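격자 선반에 카드를 꽂는 법
인쇄물 보관 담당 하난 주비 인터뷰

하난 주비(Hanan Zoubi)는 소형 인쇄물 정리를 전업으로 한다. 소속은 문구 도매와 보관 대행을 함께 하는 캔드컴(Candcombe)이고, 맡은 일은 엽서와 그림 카드의 입고, 분류, 배치다. 인터뷰는 2024년 2월 17일 캔드컴 정리실에서 두 시간가량 진행했다. 질문은 대부분 칸막이 선반에 관한 것이었다.

서랍이나 상자 대신 칸막이 선반을 쓰는 이유부터 물었다. 주비는 꺼내는 빈도를 기준으로 든다. "하루에 한 번 이상 손이 가는 카드는 뚜껑이 없는 데 두어야 합니다. 상자는 뚜껑을 열고, 묶음을 빼고, 다시 넣는 세 동작이 필요합니다. 칸은 한 동작입니다. 장기 보관분은 전부 상자로 갑니다. 선반은 회전분만 받습니다."

회전분의 상한은 그림 123종이다. 그 이상이 되면 가장 오래 움직이지 않은 종류부터 상자로 내린다. 목록은 재고 프로그램 울티부스(Ultivus)로 관리하지만, 선반 앞에서는 종이에 출력한 배치표를 본다. 화면을 보면서 카드를 꽂으면 시선이 자꾸 옮겨 가서 칸을 하나씩 밀려 꽂는 실수가 난다고 한다.

칸의 치수는 카드에서 거꾸로 계산한다. 주비가 정한 여유는 카드 폭에 7밀리미터를 더한 값이다. "여유가 그보다 작으면 모서리가 칸막이에 쓸립니다. 크면 카드가 비스듬히 누워서 아랫변이 휩니다. 종이가 얇을수록 큰 쪽이 더 문제입니다. 두꺼운 카드는 버티는데 얇은 것은 한 계절이면 휘어 버립니다."

한 칸에 넣는 양은 최대 30장이다. 처음에는 제한을 두지 않았다고 한다. "들어가는 만큼 넣었습니다. 그러니까 가운데 카드를 뺄 때 양옆 카드가 같이 딸려 나왔습니다. 떨어뜨린 카드는 거의 모서리부터 닿습니다. 모서리가 눌린 카드는 판매분에서 빠집니다."

선반 재료에 대한 의견은 분명한 편이다. 판은 얇아야 하고, 판이 맞물리는 자리에 턱이 없어야 한다. 전에 쓰던 린다노(Rindano) 조립식 선반은 판 자체는 평평했으나 교차부에 단차가 있었다. "손톱에 걸릴 정도면 카드에도 걸립니다. 사포로 갈았지만 갈아 낸 자리에서 가루가 나왔습니다. 가루는 밝은 색 카드 가장자리에 묻습니다. 결국 그 선반은 봉투용으로 돌렸습니다."

배치는 색이 아니라 그림의 계절을 따른다. 색으로 나누면 보기에는 고르지만 찾는 속도가 떨어진다는 것이 주비의 설명이다. "주문서에는 '갈색 카드'라고 적혀 오지 않습니다. '가을 카드'라고 옵니다. 그러면 가을끼리 있어야 합니다. 다만 가을 그림은 갈색과 주황이 많아서 서로 비슷해 보입니다. 그래서 계절 안에서는 번호순입니다. 번호는 뒷면 오른쪽 아래에 연필로 씁니다. 볼펜은 눌린 자국이 앞면에 나타날 수 있습니다."

가을 카드는 10월에 출고가 가장 많다. 그 전에 선반 윗줄을 비워 가을 그림으로 채우고, 출고가 줄면 다시 아래로 내린다. 윗줄이 특별히 좋은 자리여서가 아니라 허리를 굽히지 않고 닿는 높이이기 때문이다. 교체에는 보통 반나절이 걸린다. 칸을 비우고, 마른 붓으로 바닥의 먼지를 쓸고, 배치표를 바꾸고, 다시 꽂는다. 물걸레는 쓰지 않는다.

꽂는 동작도 정해 두었는지 물었다. 주비는 그렇다고 답하고 순서를 불러 주었다. 카드는 면이 아니라 가장자리에 가깝게 잡는다. 한 장씩 넣는다. 칸막이와 나란하게 맞춘 다음에 밀고, 기울어진 상태로는 밀지 않는다. 끝이 닿으면 손을 먼저 뗀다. "마지막이 제일 안 지켜집니다. 다 들어갔는데 한 번 더 누르는 버릇이 있습니다. 저도 있었습니다."

장갑에 대해서는 유보적이다. 면장갑을 끼면 카드 두 장이 붙은 것을 손끝으로 느끼지 못한다. 광택 코팅이 된 카드를 다룰 때만 아자(Ağca)에서 나온 얇은 장갑을 쓰고, 나머지는 씻고 말린 맨손으로 한다. 핸드크림은 작업이 끝날 때까지 바르지 않는다.

잘못 꽂힌 카드를 찾는 방법은 단순했다. 하루가 끝나면 칸마다 맨 앞 장과 맨 뒷장의 번호만 확인한다. 전수 확인은 계절 교체 때 한다. "매일 전부 보면 그 과정에서 카드가 상합니다. 만지는 횟수를 줄이는 것도 보관입니다."

남은 과제로는 크기가 다른 카드를 꼽았다. 정사각형 카드는 현재 칸에 들어가기는 하지만 앞으로 튀어나온다. 깊이가 다른 선반을 따로 둘지, 정사각형만 상자로 돌릴지는 아직 정하지 않았다. 주비는 상자 쪽으로 기울어 있다. 선반이 늘면 배치표도 한 장 늘어난다는 것이다.
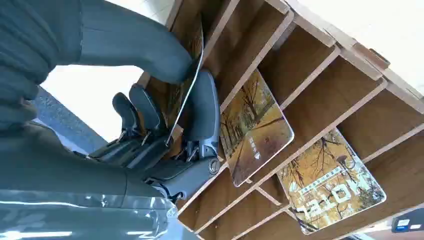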